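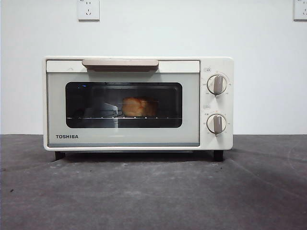 Escobedo, December 18, 2019

# Toaster oven collection: frequently asked questions

These questions come from operators and from the people at Kornik who receive the recordings. Answers are by Ansel Dvorak unless marked otherwise. The written procedure is a separate document, and if the two disagree, follow the procedure and send us a note.

## What are we collecting?

Demonstrations of one household task, taking a piece of food out of a toaster oven and putting it on the surface next to it. An operator drives the arm by hand through the leader controls while the cameras and joint positions are recorded. Each recording is called an episode. The episodes are used to train the Gullico policy, which learns to go from camera views to arm motion.

## How many episodes do you need?

The target for this task is 2000. Episodes that fail review don't count toward it.

## How should the oven be set up at the start of an episode?

Door fully closed. Food on the rack, near the middle, where it can be seen through the window. Both knobs with the grip pointing straight up. Leave open space on the left and the right of the oven. Keep the arm out of the fixed camera's view until recording has started.

Take the start view and compare it with the reference on the station screen before every batch.

## Does the oven have to be in exactly the same place each time?

No. Move it a little between batches, and turn it a few degrees now and then. A policy trained on one position will only work in that position. Keep the whole oven in the fixed camera's view, including both front feet and the full control panel.

## Is the oven ever on?

No. It stays unplugged for the whole collection. We record the handling only, and nothing is heated.

## Can I use any food?

Use the pieces in the tray at your station. Small rolls and toast are both fine. Replace a piece when it starts to crumble, and clear the crumbs off the rack. Write the change in the log, as the reviewers sort episodes by food item.

## What about reflections in the door glass?

Leave them. Small bright points on the rack bar and on the glass are normal under our lighting, and the policy has to cope with them. Tell the shift lead if a reflection hides the food completely.

## The work surface has scuffs and streaks on it. Should I clean it?

Wipe off crumbs and grease. Marks that don't come off can stay. Please don't cover the surface with paper or a mat, even for one batch.

## How do I open the door?

Take hold of the long handle near its center and bring it down slowly. Pulling from one end twists the door and loads the wrist joint. If the gripper slips, go back and take hold again. Keep recording. A recovery like that is useful and passes review as long as the rest of the episode is good.

## How long should an episode be?

Most good ones finish in 39 seconds or less. There's no prize for speed. Long pauses are a bigger problem than slow motion, so if you need to think, do it before you press start.

## What makes an episode fail review?

- The food is dropped outside the marked area
- A hand enters any camera view
- The oven is pushed far enough that a foot catches or lifts
- A camera stream has missing data
- The door was not fully closed at the start

(Answer from Baltazar Bautista, review.) We watch every episode from the first two batches of a new operator. After that we check 10 from each batch and go back to full review if more than one fails.

## Do I delete a bad episode?

Mark it as failed and leave it. Failed episodes are kept in their own folder and used to train the success detector.

## Can I change the knobs?

Not in this task. Turning the knobs is task 11 in the Prisix list and has its own start position. If one gets bumped, turn it back before the next episode and mark the episode where it happened.

## Will there be other ovens?

Yes, later. The first set uses one model so we can measure how much the position and the food matter. The October pilot mixed several models together, and we couldn't tell which change had caused which failure.

## Where do the files go?

The station uploads them when you close the batch. Wait for the green line before you log out. If the upload stops, leave the station on and tell the shift lead.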